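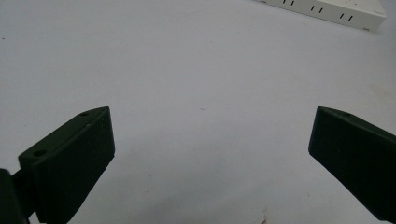
4.2 Gating the policy on what the wrist can see

Early versions of our planner, Preltatora, had an admirable confidence in empty tables. Given a wrist view with nothing between the fingers, the policy would still produce a full grasp trajectory, close on air, and report success. Cullinane's first fix was to lower the learning rate. The second was to stop asking for an action when there was nothing to act on.

The gate is a small classifier on top of the frozen image encoder. It takes one wrist image and predicts whether the target lies inside the closing region, elsewhere in view, or out of view altogether. Only the first label unlocks the grasp head. The second sends the arm to the approach controller, and the third hands the problem to the head view — where it arguably belonged all along. We trained the gate on 700 labeled wrist images and held out 356 for testing. Labels came from two of the authors, who disagreed mostly on what "inside" means and settled the matter by letting Guerreiro decide.

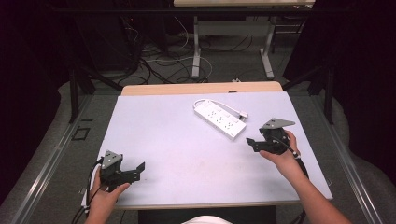 Figure 3. Head view during a two-handed demonstration with the power strip.

Calibration between views caused more trouble than the classifier did. Justia, our logging tool, stamps each stream on arrival, so a slow wrist stream looks exactly like a slow demonstrator. We now align streams by cross-correlating fingertip motion over a window of 40 samples, and we discard any episode whose correlation peak is ambiguous. The head view has its own weaknesses as a source of fingertip motion. In Figure 3 both grippers have dark fingers and trail black cables, and our first tracker was happy to follow either. Masking everything outside a region anchored to the gray triangular plates cured most of this. The white power strip on the white tabletop remains a hard case for segmentation, and we report it separately in Section 5 so that it cannot drag down numbers we are fond of.

The gate adds one forward pass of the small head per control step. Training runs for 1000 steps, after which the validation loss stops moving and so did we.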